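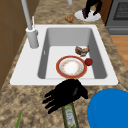
Frequently Asked Questions: Renting the Nikwood Hall

Last updated 20 May 2020

Is the hall open?
No. Bookings are on hold and we don't have a date. We'd love to tell you June, and several of you have tried to get us to say June, but we are not going to say June. Anyone already booked can have their money back or move to a later date at the same rate.

How old is the building?
The front half went up in 1891. The back half went up whenever there was money, and you can tell where the money stopped by the change in the floor.

How many people does it hold?
The fire certificate says 120 seated or 150 standing. People ask whether children count. Children count, and so does the band.

What does it cost?
Weekday evenings are $45 an hour, weekends are $60, and there is a refundable damage deposit of $200. The full-day rate is $380 and runs from 8 a.m. to midnight. Midnight means the door is locked at midnight, with you on the outside of it.

Why did the rate go up?
The furnace. Last winter's repair came to $3846, and the furnace has shown no gratitude.

Can we use the kitchen?
Yes, it's included. You get the stove, the big fridge and whatever dishes have survived. Wash what you use, dry it and put it away before you go. Leaving things to soak is a form of leaving things. 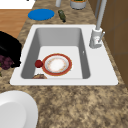
Tea towels are not supplied. They were once, and they are presumably enjoying their new homes. Bring your own, along with dish soap, garbage bags and coffee filters. Recycling goes in the blue bins on the Asetti Road side. Compost goes in the green one, and a pizza box with half a pizza in it is neither.

Can we serve alcohol?
With a special occasion permit, which you apply for yourself and tape up beside the bar where an inspector can read it. Homemade wine is a matter for you, your guests and the province.

Is there parking?
There are 40 stalls behind the hall. When those are full, use the gravel lot at the Pelkonen rink. Please don't park in front of the neighbour's driveway. He is very patient and he has a tow company's number on his fridge.

Can we decorate?
Painter's tape and string are fine. Confetti is not. We are still finding the stuff from New Year's Eve 2000, and that was before the floor was redone.

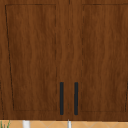
Nikwood Hall Society, Bookings and Rentals

How do I book once you reopen?
Email us with the date, the hours and what kind of event it is. "A get-together" could mean euchre or it could mean fireworks, so a little detail helps. We'll hold a date for 7 days without a deposit.

Does the piano work?
Most of it. It was last tuned by the Jodari Choir before their spring concert, and they left a note asking that drinks be kept off the lid. The note has a ring on it.

Is the stage accessible?
The hall and washrooms are, by the ramp on the east side. The stage still has four steps, and we're applying for a grant to fix that.

How is the sound?
Good for fiddles, hard on speeches. Opinions differ on the microphone. 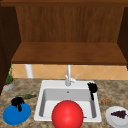

Carol wrote to say that her daughter's wedding toasts were perfectly audible from the parking lot, less so from table six, and could we please mention that the volume knob turns the wrong way. We are happy to mention it. Left is louder.

Can I cancel?
Up to 30 days ahead for a full refund, and after that we keep half. Snowstorms are exempt if the highway is closed. Cold feet are not.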